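8/18/18

Equipment planning, kitchen cell. Notes from going over the list with Chelsea, plus what I worked out after.

Money first. We have to get the request to Theano Drakos before the October cutoff or it rolls into next year. Last year's form asked for a quote on anything over $665, and I am assuming that hasn't changed. Chelsea will check.

What we need, in the order I would buy it:

Second gripper. The one we have does everything, and every time we change the finger pads the arm sits idle. Wekine quoted $3051 for the gripper with the mounting plate and one set of pads. Braltine has a cheaper one but their plate doesn't match our bolt pattern, so we would have to machine an adapter. Chelsea says the adapter is a day of shop time. I think it's more like two once you count drawing it and fixing the first one. Asking for the Wekine.

Pads. We go through these. Uibo sells the soft ones in packs and the discount starts at 100 pieces. That is more than a year's supply and I don't know how the rubber keeps in a drawer. Ask them about shelf life before ordering that many.

Cable management. Cables are still on the outside of the arm. Want clip-on guides or a proper sleeve. Both vendors have them and neither is expensive, but measure the sleeve against the gripper end first. The last one I looked at was too stiff to make the bend at the wrist. 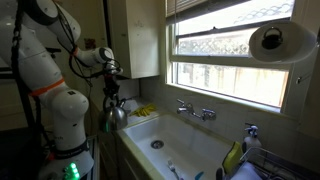 Kettle by its top handle, left end of the counter next to the sink.

The kettle is a good case for the budget writeup because it covers most of what we are asking for. Curved handle, shiny body, weight hanging under the clamp, and a sink right next to it. If we only list blocks and cups, Theano will ask why the current gripper isn't enough, and for blocks and cups it is.

Payload is the part I'm not sure of. The Wekine sheet says up to 2 kg at the fingers but doesn't say at what reach. Full kettle plus the gripper's own weight could put us close to what the arm should be carrying stretched out. Need to weigh the kettle empty and filled to the line, then write the numbers here:
empty -
filled -

Splash protection. Not on the original list. Chelsea wants a cover for the base, given how close everything is to the sink. Oltdale makes fitted jackets but the lead time is long and they want the arm model and a drawing before they will quote. A cheaper way is a simple shield between the base and the counter that we cut ourselves. I would put the jacket in the request and do the shield now either way.

Not asking for this year: second arm, mobile base, new table for the other room. The mobile base keeps coming up. We don't have floor space for it and I would have to budget for charging and a safety review too.

Spares - Chelsea's point, and she's right, is that we never budget for them and then borrow from the other group. Add a line for one spare cable set and fuses.

To do
Me: email Wekine, ask for payload at reach and whether the quote holds through October
Me: weigh kettle
Chelsea: quote threshold, Oltdale drawing
Chelsea: ask Uibo about pad shelf life
Both: one page draft for Theano, gripper first, spares last

Open question is whether shipping comes out of our line or the department's. It came out of ours last time and I hadn't planned for it.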